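How to mark out a folding spot with tape

Folding cloths goes faster when each one lands in the same place. A marked-out spot on the tabletop gives you a straight edge to line up against, and it keeps the finished pile from creeping across the bench. Any smooth table will do, and a roll of coloured tape costs very little.

You will need masking or washi tape in a colour that stands out, a ruler, a pencil and a damp sponge.

Wipe the table down and let it dry. Fold one cloth the way you normally would and lay it flat where you want the pile to sit. Leave enough bare table in front for an open cloth. Mark the corners lightly in pencil, then take the cloth away and check the distances with the ruler. My tea towels fold to 34 cm on the long side, so I allow 3 cm extra all the way round.

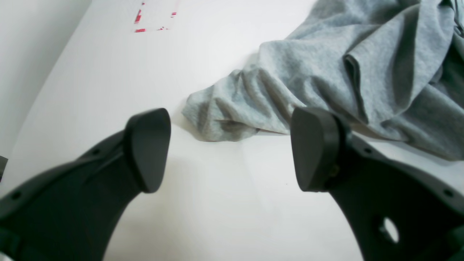

Photo: Tahmineh Khosravi

Short strips are easier to lay straight than one long one. Tear off your pieces first and stick them along the edge of the bench, then work from a corner outwards. You don't need to close the whole shape – two sides that meet in a neat corner are enough to square a cloth against. Red shows up well on a white top. Press each strip down with the back of a spoon.

To fold, shake the cloth out on the bare part of the table and smooth it from the centre. Bring the long sides together, then the short sides, and slide it up to the tape.

Tape wears with wiping, and colours fade. Replace the strips once the ends start to lift. Old tape comes off more cleanly if you warm it with a hair dryer first, and a little eucalyptus oil on a rag will shift any sticky residue. Test the oil on the underside of a painted table before using it on top.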